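Iturness Hand Gripper — Set-up Guide
Section 2: Sorting cutlery

Sorting cutlery into a caddy is still one of the harder chores for a machine. A person does it while talking. The Fenda arm can manage spoons on a clear table, but thin items are often missed and crossed ones are seldom separated. Use the hand-held gripper to record the job before you let the arm try it.

1. Stand the caddy on the table, within easy reach.
2. Lay out spoons and chopsticks beside it. Let some of them touch.
3. Close the fingers on one item only and lift it clear of the rest.
4. Carry it to the caddy, lower it in and open the fingers.
5. Repeat until you have 20 recordings, then load them in Plirnex.

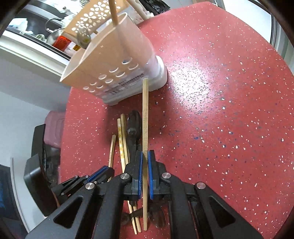 Fig. 319. One chopstick held upright between the blue finger pads, with spoons and more chopsticks on the table.

Note: Chopsticks roll. If one turns in the grip, put it down and start that recording again.

CAUTION: Do not use the gripper for knives. The pads are soft and will cut.

When the Fenda arm runs the task by itself, stay beside the table. Expect it to stop and ask for help — error 3851 means it has picked up two items at once. Remove both by hand and press Resume.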